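よくあるご質問:マグツリー・キッチンツールスタンド

Zoubi(ゾウビ)のオンラインショップに寄せられたお問い合わせのうち、マグカップやキッチンツールを掛けて収納するスタンド類についてまとめたページです。商品の不具合に関するご連絡は、ページの最後にある窓口までお願いします。

最終更新:2021-08-22

【商品を選ぶ前に】

マグツリーとキッチンツールスタンドは何が違いますか。

マグツリーはマグカップの取っ手を掛けるもの、ツールスタンドはおたまやフライ返しの柄の穴を掛けるものとして販売しています。形は似ていますが、フックの長さと向きが違います。マグ用はフックが長めで、先が上に反っています。ツール用はフックが短く、先が細くなっています。柄の穴が小さい道具はマグ用のフックには通らないことがあります。

取り扱いのある種類を教えてください。

当店で扱っているのは次の三つです。
Sernia(セルニア) 支柱の上部からフックが放射状に広がるタイプ。台座は円形。
Dostska(ドストスカ) 支柱の左右に段違いでフックが付くタイプ。台座は円形。
Wunik(ウニク) 壁付けのバータイプ。台座はありません。

どれを選べばよいかわかりません。

置き場所の広さで決めるのが早いと思います。調理台の隅に置くならDostska、食卓やワゴンの中央に置いて四方から取るならSernia、台の上に物を置きたくない場合はWunikをおすすめしています。マグカップを掛けるのが主な目的であればDostskaかSerniaになります。Wunikはツール専用で、マグカップの重さは想定していません。

設置にはどのくらいの場所が必要ですか。

台座の大きさだけで考えると足りなくなります。掛けた物は台座より外側に出ますので、いちばん大きいマグカップを掛けたときの幅を見てください。紙を丸く切って台の上に置き、まわりの物に当たらないか確かめてからご注文になるお客様もいらっしゃいます。高さについては、吊り戸棚の下に置く場合、上に手が入る余裕が必要です。道具を外すときは、いったん持ち上げてから手前に引くためです。

色は選べますか。

SerniaとDostskaは白と黒、Wunikは白のみです。以前あった灰色は生産を終えました。再販の予定は今のところありません。

フックの数を増やすことはできますか。

できません。フックは上部の部品と一体になっているため、追加や交換用の別売りもありません。

【掛けられるもの・掛けられないもの】

耐荷重はどのくらいですか。

SerniaとDostskaは全体で2000gまでです。一か所に重いものを集中させず、向かい合うフックに分けて掛けてください。全体の重さが範囲内でも、片側だけに掛けると倒れることがあります。

手持ちのマグカップの重さがわかりません。

台所用のはかりで量ってみてください。厚手の陶器は見た目より重いものがあります。参考までに、社内で使っている大ぶりのマグカップを二つ重ねて量ったところ603gでした。このくらいの大きさのものは、掛ける数を控えめにしたほうが安心です。

取っ手の小さいデミタスカップは掛けられますか。

指が一本通るくらいの穴があれば、ほとんどの場合は掛けられます。取っ手の内側が狭いものや、穴のない飾り取っ手のものは掛けられません。

ワイングラスは掛けられますか。

掛けられません。脚の付いたグラスを逆さに吊るすための形にはなっていません。

中身が入ったまま掛けてもよいですか。

おやめください。乾いた空のカップを掛けるためのものです。

柄に穴のない木べらやスプーンはどうすればよいですか。

この質問はとても多くいただきます。方法はいくつかあります。一つは、柄の端に近いところに細い綿ひもをきつめに巻き、輪を作って掛ける方法です。柄の先が丸く細くなっているものは、ひもが滑って抜けやすいので、輪を作ったあとで軽く引いて確かめてください。もう一つは、穴のある道具だけをスタンドに掛け、穴のないものは筒型の容器に立てる方法です。毎日使う木べらであれば、筒に立てるほうが出し入れは楽です。

自分で柄に穴をあけてもかまいませんか。

お手持ちの道具についてはお客様のご判断になりますが、木の柄は端のほうに穴をあけると割れることがあります。当店で販売している木べらに加工をされた場合、その後の返品や交換はお受けできません。

フックのあいだに木べらの柄を差し込んで立てかけてもよいですか。

支柱に寄りかからせるだけの置き方はおすすめしません。少し触れただけで倒れますし、倒れた拍子に隣のマグカップに当たります。一時的に置きたいときは、スプーンレストや小皿をそばに置いてください。

ふきんや鍋つかみを掛けてもよいですか。

軽いものであれば問題ありません。ただし濡れたふきんをマグカップの隣に掛けると、乾くまでに時間がかかり、においの原因にもなります。ふきんは別の場所に掛けることをおすすめします。

【組み立てと置き方】

組み立てに工具は必要ですか。

工具は不要です。台座に支柱を差し込んで右に回し、最後に上部のフックを取り付けます。強く締めすぎると外すときに回らなくなります。手で止まるところまで回せば十分です。

組み立てたらぐらつきます。

まず支柱をいったん外し、差し込み口に梱包材のかけらなどが残っていないか見てください。それでも直らない場合は、置いている台のほうが水平でないことがあります。別の場所に置いて同じようにぐらつくか試していただき、変わらなければ窓口までご連絡ください。動画を送っていただく必要はありません。

木のテーブルに置いても傷は付きませんか。

台座の裏に薄い保護シートが貼ってあります。置いているだけで傷が付くことはほとんどありませんが、引きずると砂粒などで筋が付くことがあります。動かすときは支柱の下のほうを持って持ち上げてください。オイル仕上げの天板では、長く同じ場所に置くと台座の下だけ色の変わり方が違ってきます。ときどき位置をずらしてください。

コンロの近くに置いてもよいですか。

火のそばは避けてください。塗装が変色するおそれがあります。油はねも付きやすく、マグカップを使うたびに洗うことになります。コンロから離れた台の上か、食器棚の近くをおすすめします。

子どもの手の届く場所に置いても大丈夫ですか。

カップを引っ張るとスタンドごと倒れます。小さなお子様のいるご家庭では、台の奥のほうに置いてください。

【マグカップと木べらを一緒に置きたい方へ】

台所が狭いので、一本のスタンドに両方まとめたいです。

Serniaであれば、フックを半分に分けて使うことができます。片側にカップ、反対側に道具という分け方だと、軽い道具の側が浮きやすくなります。カップと道具を交互に掛けるか、カップを向かい合わせに置いて、そのあいだに道具を掛けると安定します。
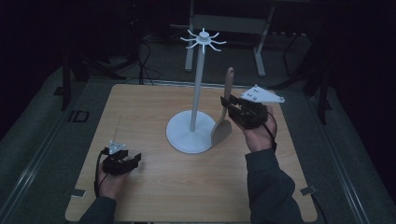 木べらは乾かしてから掛けてください。洗った直後はふきんで水気を取り、風の通るところに立てておきます。水が残ったまま掛けると、しずくが台座の上に落ちて輪じみになったり、隣のカップの中に入ったりします。へらの部分が広いものほど乾くのに時間がかかります。

道具の長さに決まりはありますか。

フックから台座までの長さより短いものにしてください。へらの先が台座に付いてしまうと、掛かっているように見えても実際には先で立っている状態になり、何かの拍子に外れます。長い菜箸や大きな鍋用の木べらは、Wunikのような壁付けのバーに掛けるほうが向いています。

ひもの輪が長すぎて先が台座に当たります。

輪を短く結び直してください。柄の先がフックのすぐ下に来るくらいがちょうどよい長さです。

【お手入れ】

普段のお手入れを教えてください。

かたく絞った布で拭き、そのあと乾いた布で水気を取ってください。フックの付け根にほこりがたまりやすいので、綿棒か乾いた歯ブラシを使うときれいになります。

食器洗い乾燥機は使えますか。

使えません。塗装がはがれることがあります。

白い塗装に茶色い跡が付きました。

紅茶やコーヒーの汚れであれば、台所用の中性洗剤を薄めて布に含ませ、しばらく当ててから拭くと薄くなります。研磨剤入りの洗剤やメラミンスポンジは、表面のつやがなくなるので使わないでください。

支柱が外れなくなりました。

ゴム手袋をして、台座を押さえながら左に回してみてください。それでも動かない場合は無理に力をかけず、窓口にご相談ください。潤滑油は塗装を傷めることがあります。

木べらのお手入れも教えてください。

使ったあとは早めに洗い、水に浸けたままにしないでください。表面が毛羽立ってきたら、目の細かい紙やすりで木目に沿って軽くこすり、乾いた布で粉を拭き取ります。そのあと食用の油を少しだけ布に取り、薄くのばして一晩置きます。油を付けすぎるとべたつきます。

【ご注文・交換・返品】

届くまでに何日かかりますか。

在庫のある商品は、ご注文から2営業日で発送します。Serniaの白は品薄の時期があり、商品ページに「次回入荷10月」と出ている場合は予約扱いになります。予約の商品とほかの商品を一緒にご注文いただくと、すべてそろってからの発送です。先に必要なものがあるときは、分けてご注文ください。

返品はできますか。

未使用で箱がそろっているものに限り、到着から10日以内であればお受けします。送料はお客様のご負担になります。組み立てたものは、不良の場合を除いて返品の対象になりません。大きさを確かめたいだけのときは、組み立てずに部品を台の上に並べてみてください。

フックの塗装に小さなむらがあります。

塗装は一本ずつ行っているため、フックの先や付け根に少し厚みの差が出ます。下地が見えている場合や、触って引っかかる場合は交換します。写真を一枚添えてご連絡ください。

部品だけの購入はできますか。

台座裏の保護シートのみ別売りがあります。商品ページではなく窓口でのご注文となります。

贈り物用の包装はできますか。

箱にリボンをかける簡単な包装のみ承っています。Wunikは箱が細長いため、包装はできません。

卸での取引はできますか。

喫茶店や宿泊施設からのご注文もお受けしています。数量と納期を添えて、卸担当のラニア・サリバ(Rania Saliba)宛てにメールでご連絡ください。店舗でお使いの場合も、耐荷重や置き方の注意は同じです。

【お問い合わせ窓口】

このページで解決しない場合は、お問い合わせフォームからご連絡ください。商品の不具合と交換についてはパラスキヴァ・ドブレ(Paraschiva Dobre)が担当しています。ご連絡の際は、注文番号、商品名、色をお書きください。土曜・日曜・祝日にいただいたお問い合わせには、翌営業日以降に順にお返事します。電話での受付は行っていません。

返信が届かないときは、迷惑メールのフォルダーをご確認のうえ、別のメールアドレスからもう一度お送りください。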